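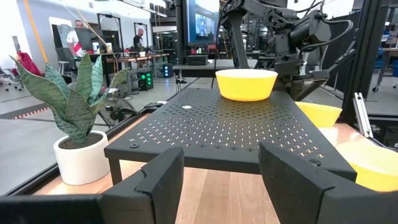
The bowl table at the Pondon workshop, with the snake plant keeping it company.

I had been promising Ayten Karakaya a visit since December, and she had been promising me good coffee, so between the two of us it's a wonder it took this long. Pondon is a shared workshop on the Lellano side of the river, up a flight of stairs I'd rather not climb twice in one day. It has 73 members now, and they pay monthly and come and go as they like, which explains the coats on the chairs at ten in the morning.

Ayten met me at the door and walked me straight over to the build. I'd read her posts about it for so long that I felt I knew every bolt, but the arms are a good deal bigger than I had pictured, and the table is much prettier. I told her I'd happily eat dinner at it. She said people have.

The job they've picked is stacking bowls, yellow ones and patterned ones, with a black stand in the middle of the table to set them on. Larasati Setiawan chose the bowls and I think she chose well, because the blue-and-white ones are the sort my aunt kept for company (we were never allowed near them!). The log stood at 2,121 tries when I arrived, and they want 3,000 before they change anything else.

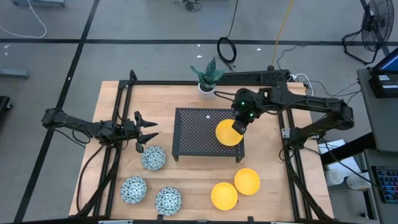 WORKSHOP VISITS

Panagiotis Makris looks after the wiring and was kind enough to answer all my questions, including the ones I asked twice. The two arms started out as separate projects, and getting them to share one table without bumping elbows took most of a winter. He'd like to tidy the cables next. Nadhirah Manurung, passing with her lunch, said he'd like to tidy the cables every month.

We talked a long while about grippers. The pointed fingers are the third design, and Panagiotis thinks a bowl rim is harder to hold nicely than a box or a block. I tried it afterward at home with two chopsticks and I see what he means.

The coffee was very good. Visitors are welcome in the mornings if you write ahead, and parking is easier behind the old Manolakis bakery than out front. I'm hoping to get to Clivier next, where Aliki Rallis has a loom she wants to motorize.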